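25 Jun 2026
Kuvitcombe workshop, textiles bench

Shrinkage on the Dankwa cotton, second wash

Picked up from where Obed left off. Strips 1 to 9 had already been through the first wash and pressed flat, all from the same bolt, cut along the warp. Strip 4 has a pulled thread near one end so I am leaving it out of the average but still washing it with the rest.

Marks are in laundry pen, 124 mm apart before the first wash. The pen holds up better than the thread marks we tried at first. Thread marks pucker the cloth when it shrinks and then you are measuring the pucker.

Wash at 40 C, Prolulance detergent, half the dose on the box. No softener. Drum load made up with old sheeting so the weight matches the first run. Adom asked if the sheeting should be changed out between runs. I don't think it matters for this but wrote it on the board as a question for Ankica.

Line dried indoors, no tumble. Left overnight, then conditioned flat on the rack until after lunch. Measured with the steel rule, not the tape. The tape reads short, nearly a millimeter over that length, and I think that explains the odd numbers on the first sheet. Obed's readings for 1 to 3 were done with the tape and will have to be taken again.

Second wash moved the warp marks very little compared with the first. Most of the change is over by then, same as on the Fivport twill. Weft is harder to call. The strips are narrow that way and a small slip of the rule is as large as the thing being measured. For the next batch cut squares. 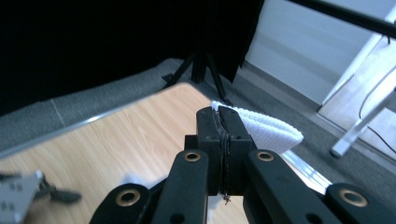
Surface texture is giving us more trouble than length. A flat plain weave takes a mark cleanly, but anything with relief in it lets the pen skip over the low spots and you get a broken line with no clear edge to measure from. White textured cloth like the piece in the jaws is the sort I mean - the mark needs to be a dot pushed down into the weave, and the same person should read it each time. Zeyu wants to try a stitched cross in contrasting thread, loose enough not to pucker. Fine by me if it gets tested on scrap first.

To do:
Re-measure 1 to 3 with the steel rule
Cut squares, 2 per fabric, overlock the edges before washing
Ask Chin-lung Poon which bolt the spare Dankwa came off, the tag is missing
Refill the Prolulance, enough left for one run
Third wash Monday if the machine is free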